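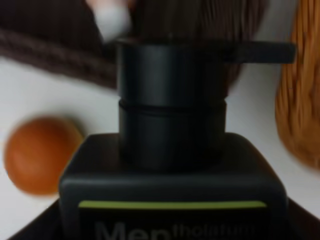

White or wood top for a small sewing table?

Stasholm Home & Hobby Forum > Rooms and Furniture
33 replies, showing the first few

quiltyhen
Posted January 2019
Hello everybody, and thank you for having me! I've been reading along for months and finally have a question of my own. We are turning the back bedroom into a sewing room and I can't make up my mind about the table. The Juseck comes in a plain white top or a birch one, same size, same price, and I go back and forth every evening until my husband leaves the room. I mostly piece quilts, with some hemming for the grandkids. My eyes aren't what they were, if that matters. What do you all have, and would you buy it again?

pinsandneedles62
Welcome, quiltyhen! Birch, birch, birch. I had white for years at our old house on Multell Road and the glare wore me out by suppertime. White thread disappears on it too, and so do pins with white heads (ask my left foot). Wood is so much kinder on the eyes, especially with a lamp close by.

oldbobbin
I'm going to disagree with my friend above, with love.

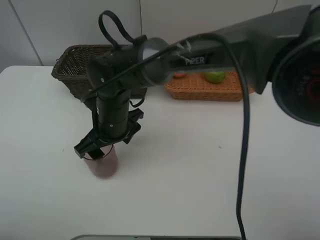 My own vote goes to white, and I say that having sewn on both. Dark fabric is where most of us struggle, and navy on birch under a bulb is just mud to me. Look at how clearly a black cord stands out against a white tabletop and you'll see what I mean about edges. While we're on cords, please think about where yours will hang before you push the table into place. One that drops in a long curve down past the middle of the table, as the black one does there, would be right where I swing a quilt around, and I'd have the whole machine in my lap by lunchtime. I run mine out the back and clip it to the leg.

pinsandneedles62
Well, I'll give you the cords! Mine is clipped too. But I still say a dark cutting mat on birch solves the navy problem, and then you can roll it up when you're working with something pale.

scrapbasket_730
Has anyone mentioned height? I bought the Babaei one for its lovely finish and it's so tall my shoulders were up by my ears. I'd take an ugly table at the right height over a pretty one any day. Sit at it in the store if they'll let you, shoes off, and pretend to sew.

quiltyhen
Oh, you are all so kind. I'm leaning white now, with pinsandneedles' mat on top so I don't go cross-eyed. The room won't be painted until February, so there's still time for me to change my mind again. oldbobbin, what kind of clips do you use? The sticky ones never hold for me.

oldbobbin
Just the screw-in kind from the hardware store, two on the back leg.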